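Laundry Practice 2: Front loaders
Renata Zapata
April

Sort before you load. Read the care label on each garment, close zips, turn printed jerseys inside out and empty every pocket. Colours go in separately from whites.

Open the door fully and run a finger around the inside fold of the rubber seal – coins and hairpins end up there. Check the drum for socks left from the previous load. Set the basket on the floor close to the opening.

Load items one at a time and leave a hand's width free at the top. Make sure no fabric is caught in the seal, then press the door until it clicks.

Clean the filter every 30 washes. Switch off at the wall, lay down an old towel and open the round cover at the lower right slowly. The Hiltden units hold up to 500 mL of water behind it.
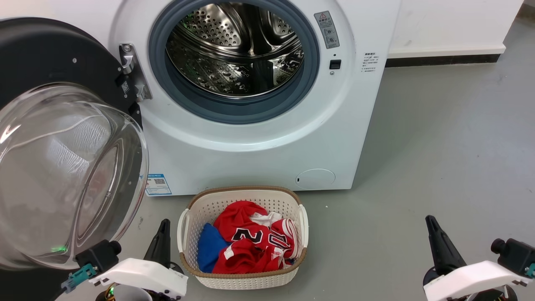 Door open on both, round filter cover at the lower right.

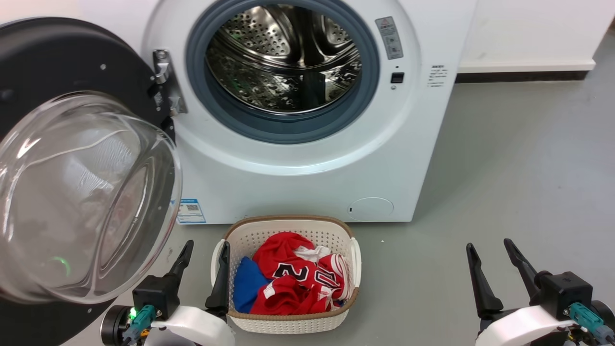
Renata Zapata

Bring your logbook to the next prac.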